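Moving a packing bench to a robot arm: steps for shift leads

At Juton we moved one of our hand packing benches to an arm cell in November. The bench handled 1000 cartons a shift with two people. These steps cover the changeover for the people who work there. Wiring and programming are in the Skudent install guide.

1. Write down what the packers do now

Stand at the bench for a full shift. Note every small job: squaring a flap, pulling a bad carton, wiping the table, calling for stock. Most of these are missing from the job sheet, and someone will still have to do them.

2. Assign the new roles before the arm runs

We use one cell tender and one feeder. The tender clears stops and checks finished cartons. The feeder keeps the bench stocked and swaps with the tender every two hours. Post the names at the start of each shift.

3. Teach people to watch the work surface

Have each tender spend 10 minutes watching the cycle from the marked line. They should learn where the fingers come in and where the tan material lies against the white surface. Moves are fast and the view can smear, so tell them to judge placement after the arm stops. 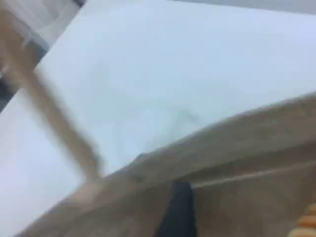
4. Practice stops and restarts

Each tender presses stop, opens the gate, clears the bench, closes the gate and restarts. Do this five times per person. No reaching in with the gate closed.

5. Raise the target slowly

Hold at 1000 for the first two weeks, then go to 1550. Fontes, our sister site, went straight to 3000 and had to back down.

6. Review breaks and pay grade

Tending is a different job from packing. Update the grade in Inton before the first solo shift.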